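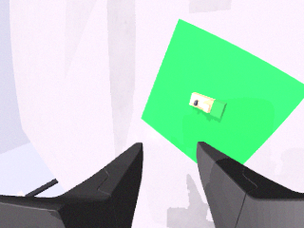
4.3 Adding a memorial notice

Follow these steps to enter a death notice in Zirnix and send it to the newspaper or website. You need an open case file and a user account with the Notices permission.

1. Open the case file and select Notices, then New.

2. Choose the notice type: Death, Funeral or Acknowledgement. The type cannot be changed after the first save.

3. Enter the full name as it appears on the registration certificate. Put a maiden name or nickname in the Known As field.

4. Fill in the dates of birth and death. The age is worked out from these and cannot be typed in.

5. Under Family, add each relative on a separate line and set the relationship. Tick Predeceased where it applies. Relatives are printed in the order shown; drag a line to move it.

6. Enter the place and time of the service. Leave both blank for a private funeral and tick Service Private.

7. Select Preview. Names longer than 35 characters run on to 2 lines in print.

8. Send the proof to the family from the Proof tab. The link stays open for 60 hours.

9. When the family has approved the wording, select Submit.

Note: The Short Notice layout holds 65 words. Extra words are charged at the newspaper's own rate, shown at the foot of the preview.

Note: Donation details go in the Donations field. Text placed in Remarks is not printed.

Caution: A submitted notice cannot be recalled from within Zirnix. To correct one, telephone the newspaper and record the change under Case History.

If Submit is greyed out, check that the proof is marked Approved and that a billing contact has been chosen (see 4.5).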